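Usmani House, second floor - monthly fire and trip check
Date: 15/02/2023
Checked by: Rania Bensaid

Fire door, stairwell B: shuts by itself. Passed, after I removed the chair.

Extinguishers: 4 on the wall, 2 in date. Gumaro has the supplier's number and has had it since November.

Emergency lights: all came on. One stayed on.
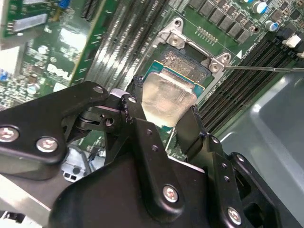 Trailing leads: the extension by the printer feeds another extension, which feeds a kettle. Failed, same as last time.

First aid box: nearly 32 plasters, no bandages, one teaspoon. Restock - and please ask Sanne whether she wants the spoon back.

Exit sign, kitchen: points at the fridge. Turn round before next check.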